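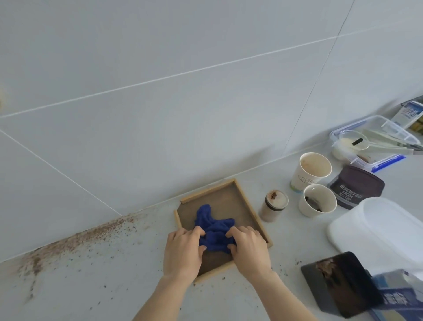

The Ferry to Grakolel

My aunt kept bees on the roof of the old customs house in Vidmar, and the summer I turned eleven she decided I was big enough to help her move a queen across the lake. I had never been trusted with anything that mattered. I said yes before she finished asking, and then I went and told the goat.

Grakolel is the island you see from the harbor wall on clear mornings, a green lump with a chapel on it. In those days the ferry went over twice in July for the hay and hardly at all otherwise, and my aunt's friend out there had lost her queen to a wet spring. The hive was still humming along but it was getting smaller and crosser by the day. She had sent a postcard. It said BRING ME A LADY in capital letters and nothing else, not even a name, and my aunt laughed so hard at it that she had to sit down on the stairs.

So we packed a lady. She traveled in a little cage the size of a matchbox, with a plug of sugar candy in one end and 4 workers shut in beside her to feed her. I couldn't stop looking at them! They fussed around her like dressers behind a stage, touching her and cleaning her and running off (as far as you can run in a matchbox) and coming straight back. My aunt put the cage in my shirt pocket and buttoned it down.

"Keep her warm," she said. "Talk to her if you want."

I talked to her the whole way down Starner Street. I told her about the bakery, and about the dog at the pump who only liked people in hats. I told her there would be water but that it wouldn't touch her. I could feel them through the cotton, a tiny buzz right over my heart, and I walked with my elbows out like a man carrying soup.

The ferry was called the Briveo and it was the most wonderful boat I had ever been on, and it was also the only one. It smelled of rope and onions. The pilot steered with his knee while he peeled an egg. We had the deck to ourselves except for a woman with a crate of ducklings, and halfway across she opened the lid so I could put my finger in, and they all bit it at once, softly, and I thought, well, this is the best day there is going to be, I had better notice all of it.

Then the wind came up.

It came from the north end, where the lake narrows, and it came fast. The water went from blue to the color of slate and the Briveo began to climb up things and fall off them. The ducklings screamed. My aunt, who was afraid of nothing on land, went down on her knees and took hold of a cleat with both arms. Spray came over the rail in sheets, and I turned my back to it and folded myself over my pocket with my chin on my knees and kept talking.

I ran out of news pretty quickly. I told the queen my times tables. I told her the plot of a film about a submarine, which I now think was tactless. When I had nothing left I sang to her, the song about the miller and his three hats, over and over, and after a while I heard the duckling woman singing it too, and then the pilot, who knew a verse I had never heard and have not been able to repeat in front of my mother to this day.

We hit the island more than we landed on it. My aunt's friend was standing on the jetty in a raincoat, enormous and delighted, waving both arms as if we might otherwise have sailed past. She lifted me off the deck under the armpits and set me down on the stones, and before she said hello she bent and laid her ear flat against my pocket.

She stayed like that a long time. The rain ran off her hood and down my neck. I didn't breathe.

"Oh, she's in a temper," she said. "Oh, good."

We put the cage in the hive that same evening, when the rain had gone over and the whole island was steaming and gold. I got to do it. I wore a veil made for somebody with a much larger head, and I lowered the lady down between two combs while thousands of bees walked over my gloves to see what I had brought. My aunt explained that they would eat through the candy from their side while she and her workers ate from the other, and that it took a few days, and that by the time they met in the middle they would all smell the same and be used to each other. I thought that was the cleverest thing I had ever heard. I still think so. I have tried to move into every new house that way.

We ate eggs and fried bread at the big table and I slept in a bed with a cupboard door on it. In the night I woke up and my shirt was on the chair, drying, and I got out and checked the pocket, just in case. There was one grain of sugar in the seam. I ate it.

The ferry back was as flat as a plate. The pilot let me hold the wheel past the chapel, and the woman was there again with her empty crate, and she moved over to make room for me on the bench.

A postcard came to Vidmar two weeks later. My aunt read it on the stairs and handed it down to me, because for once it had my name on the front. It said SHE IS LAYING. PLEASE SEND THE REST OF THE SONG.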